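About Flindura

Flindura prepares and repaints interior walls and built-in surfaces in homes, small offices and schools. We also refinish painted boards, shelves and work tables. We don't do exteriors, roofs, floors or wallpaper hanging, though we take a lot of wallpaper down.

The company was started by Ekene Nwankwo and Ynyr Beddoe, who met on the maintenance crew of a furniture warehouse called Postma. Ekene did the walls there and Ynyr looked after the benches and display boards. Both of them spent most of their working hours on the same thing, which was getting a surface flat, clean and even in color so that people would stop noticing it. When the warehouse closed they bought the sanding equipment and went into business with it. Two of those sanders are still in use.

We work out of a unit on Walon Street. The front half is an office and a sample room. The back half is where we bring cabinet doors, loose shelves and tabletops that are easier to finish off site. Customers are welcome in the sample room by appointment. The back is kept closed while paint is drying, so please call ahead if you want to look at a piece in progress.

What we do

Most of our jobs start with a wall that has been painted several times and never properly prepared. The usual faults are roller ridges, old nail holes filled too proud, drips under the window and a glossy patch where somebody touched up with the wrong can. We wash the wall, let it dry, scrape what is loose, fill what is low and sand the lot. Then we prime and start on color.

Preparation takes up most of the hours on our invoices. On a plain bedroom it is common for us to be there two days before a can of finish paint is opened. Some customers find this slow. We put the number of preparation days in the written quote so it doesn't come as a surprise.

For paint we stock one line of our own mixing, sold under the name Doltine. It is a flat water-based finish and we keep it in whites, off-whites and grays only. If you want another color we will order from whichever maker you prefer and apply it the same way. Doltine is sold from the sample room too, for people who would like to do the work themselves.

Whites and grays

Pale colors are the larger part of our work. They are also where we get the most phone calls afterward, so we will explain a few things about them.

A pale gray wall will not look like one color through the day. It goes cooler and darker away from the window, and it takes on whatever is near it, such as a rug, a hedge outside or a red sofa. The sample card is small and gets held flat under a ceiling light, so it gives very little idea of this. We paint two large boards in the color you are thinking of and leave them with you for a week. Stand one near the window and one in the darkest corner. Look at them in the morning and again with the lamps on.

Flat paint hides unevenness better than anything with a sheen. It also marks more easily, and rubbing at it leaves a shiny patch. In hallways and children's rooms we suggest a finish one step up from flat and a bit more time on the sanding to make up for it. Kitchens get a washable finish in every case.

Small specks are the other thing. On a dark or patterned wall you would never find them. On a pale matte surface even a tiny dark speck can be seen from close by, and once you have seen one you will go looking for more.

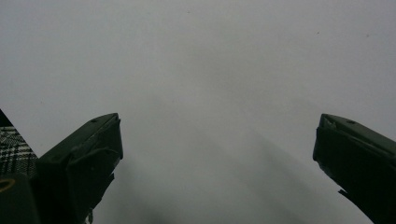
How do you get a small dark speck off a pale matte surface without leaving a mark?

Try a dry, soft brush first, with light strokes in one direction. If the speck stays, touch it with a barely damp white cloth and lift straight off, then leave the spot alone until it has dried. Don't rub in circles and don't use a scouring pad or a melamine sponge on flat paint. A speck that is under the paint will not come off this way. It has to be sanded with fine paper and touched in from the original can.

Our inspection is done in two lights. The first look is in ordinary daylight from the middle of the room, the way you will be seeing the wall yourself. The second is with a lamp held low against the surface, which throws a shadow off any ridge or hollow. We fix what shows in the first light without question. With the second we use judgment - almost no wall on earth is perfect under a raking lamp, and sanding it again can leave it worse. Ynyr does the second look himself on every job over two rooms.

Boards, shelves and tables

The bench side of the business has grown a good deal. We take in tabletops, desk tops, shelving, cabinet doors and pin boards, painted or to be painted. The process is close to the one for walls but with thinner coats and longer waits. A wall gets leaned on once in a while. A tabletop gets plates, elbows, keys and hot mugs every day, so the paint has to cure hard before it goes home.

We keep painted tops for seven days at least. They will feel dry after the first evening. They are not ready at that point, and a cup left standing on one will take a ring of paint with it. After you get your piece back, go easy on it for another two weeks. Use coasters, lift things instead of sliding them, and wipe spills when they happen.

We don't strip antique furniture and we don't do clear varnish. There are people who do both well, and the office keeps a list.

Prices

A visit and a written quote cost $25 in town, and the fee comes off the bill if you go ahead. The smallest job we take on site is $300. Bench work starts at $50 for a single shelf or cabinet door and $70 for a small tabletop, brought in and collected by you. Delivery is extra and depends on the stairs.

We ask for a deposit on booking and the balance when you have looked over the work. If you would like to look it over on a bright day and it happens to be raining, tell us and we will come back.

Before we arrive

Please take pictures, curtains and anything hanging off the walls, and clear the tops of furniture. We will move the furniture itself and cover it. Leave the nails where they are, as pulling them out often brings a piece of plaster along. If you know what paint is on the wall now, leave the can out even if it is empty. Houses with older paint are tested for lead before we sand anything, and if the test comes back positive we will talk with you about a licensed firm.

Pets should be in another room. Paint and dog hair have met on several of our jobs and it adds half a day.

After we leave

You get a labeled jar of each color used, with the room written on the lid. Keep it somewhere that doesn't freeze. The label gives the mix number, and we keep the same number in the office, so a jar that dries out can be made up again. Touch-ups done in the first year will usually blend in. After that the wall will have shifted a little and it is better to repaint corner to corner.

Dust the walls now and then, top to bottom, with a dry microfiber cloth or a soft brush on the vacuum. Most of the gray film people notice above radiators is dust and comes off this way. Marks from fingers around light switches want a damp cloth and a drop of dish soap, then a second cloth with clean water.

If something is wrong with our work, call the office. Faults in preparation or application are put right at no charge for two years. This doesn't cover leaks, settling cracks or scuffs from moving furniture, but we will quote for them.

Who works here

Ekene runs the site jobs and writes the quotes. Ynyr runs the bench and mixes Doltine. They share the office phone, so whoever answers may need to ask the other one and call you back. Painters are hired on after a trial month on preparation only. We have found that someone who can stand four weeks of filling and sanding will generally turn out to be careful with a brush.

The sample room closes for two weeks every September while the back unit is cleared and its own walls are repainted. Bench pieces are not accepted during that time. Site work carries on as normal.

Recent from Flindura
Choosing between three grays for a north-facing room
How long to wait before putting things back on a painted shelf
Doltine: new off-white in the sample room from 19th October
Filling nail holes so they stay filled
Why we leave sample boards for a week
Painting behind a radiator
Bench work: collection and delivery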